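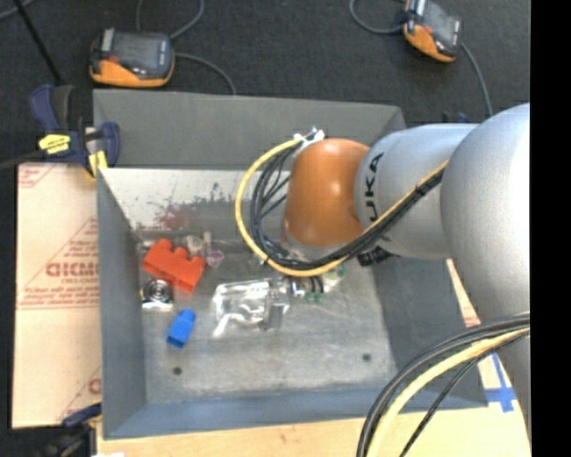

The robotics club in Carnville meets in the old print shop of the technical school, and when I came there on a warm evening, the first thing I was given was a chair and a cup of very strong coffee. The second was a rule: visitors do not touch the bin.

The bin belongs to the project Habte, which the students started in January. The task is easy to say. A robot arm must take objects out of a metal bin, and it does not know in advance what lies there. For a person this is nothing. For the six students of the team it became most of their year.

"At the beginning we used only toy blocks, and we were very proud," says Lena Sowa, the team leader. "Then Gerrit brought a clear plastic package, and we were not proud anymore."

Gerrit De Graaf teaches the evening class in automation, and the students blame him for all difficult objects. Transparent things are the worst, he explains to me, as the light shines back from them and the camera reads a wrong depth. Shiny metal is almost so bad. A bright block of red or blue is, in his words, a holiday.

The arm is a KUKA, with its cables tied along the outside. Two students spent a whole week only on these cables. If the loop is too short, the wrist cannot turn fully. If it is too long, it hangs in front of the camera.

Every attempt is written in a log, also the bad ones. On the evening of my visit the log stood at 3,246 attempts. The team wants to enter the Wirkent Cup, where each group gets 100 picks with objects chosen by the judges. Lena would like to practice with 200 new objects before that, and she asks all families to look in their kitchen drawers.

I stayed until the caretaker came with his keys. Lena was still at the laptop, arguing with Gerrit about whether a crumpled wrapper should count as one object or as trash.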